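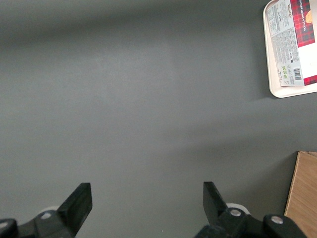 Progress report: touring set for the studio theater production
Second reporting period, through November

Home | Productions | Design archive | Reports | Support us

Scope of this report

The report covers design development, shop drawings and the first stage of construction for the unit set. Costumes and sound are reported separately. The grant supports one set that can play both the Kastholm house and the smaller touring stops without a second version of any major piece. Terms used below follow the first report.

Design status

The ground plan is final. It was revised twice in this period, first to move the upstage platform forward and then to narrow the stair unit. The second change followed a site survey at Flestham, where the loading door is 80 inches wide and the corridor behind it turns sharply. The stair now breaks into two sections with a pinned joint at the landing.

The color model was approved in October. Walls are painted in three close values of gray-green with a dry-brushed top layer. The floor is one tone darker than the walls, which keeps side light from reading too brightly on the deck. Paint samples were viewed under the touring lamp stock and under the house rig at Kastholm. The difference was small enough that one paint specification will serve both.

Construction

Deck. All 20 platform modules are built and leveled. Legs are adjustable and allow for a raked stage. The first six modules used a corner bracket that worked loose under repeated assembly; these were refitted with a heavier bracket and the drawings were corrected.

Walls. Flats for the stage left run are framed and covered. Stage right is framed only. The return wall with the practical window is still waiting on hardware. The supplier, Benby, has confirmed the order but split the delivery, so the window will be hung last.

Stair. Both sections are welded. Treads are cut but not fixed. A load test was carried out on the lower section and passed. The upper section will be tested after the handrail is on, as the rail adds some stiffness and the test should reflect the set as it will be used.

Flying pieces. The plan originally called for two flown panels. Flestham has no counterweight system, and the spot lines available there are rated at 200 pounds each. Each panel with its batten came in close to that limit. The panels have been redrawn in lighter framing with a stretched fabric face and now weigh well under it. A ground-supported option has also been drawn for any stop without suitable rigging, but it has not been built.

Scene changes

The longest change in the show is the move into the second act interior. In the shop mock-up it ran 80 seconds with four crew, against a target of one minute. Most of the excess is in the stair, which has to clear the return wall before it can turn. Two measures are being tried: a larger caster on the upstage side, and a guide track let into the deck. The track gives a more repeatable result – the caster is simpler and leaves the deck surface unbroken. A choice between them is due before the remaining wall covering is fixed.

Budget

Spending on timber and steel is in line with the plan. Fabric is over by 700 dollars as a result of the panel redesign. This has been covered from the contingency line, and no change to the total is requested. Transport remains an estimate until the truck size is settled. The current packing plan fits one truck, with the deck modules standing on edge along the left side and the stair sections loaded last.

Open items

1. Final choice of stair guide.
2. Fire certificates for the new panel fabric. The mill's certificate covers the cloth as sold, and a further test is needed after painting.
3. Stage dimensions for Čierny. The drawings received show the proscenium opening but give no wing depth on stage right. A marked-up section has been requested.
4. Touch-up kit and repair notes for the touring crew.

Next period

Work will start with the stage right wall covering and the stair treads, followed by a full shop fit-up with all masking in place. Paint follows the fit-up. The set then moves to Kastholm for technical rehearsals, with the truck pack tested on the way in. The next report will include measured change times from the stage, the final weights for each flown piece and an updated transport figure.

Related reports
First period report: ground plan and white model
Touring stock: platform modules and hardware
Venue survey notes: Flestham
Paint and finishes record

Contact the production office | Copyright, all rights reserved | Back to top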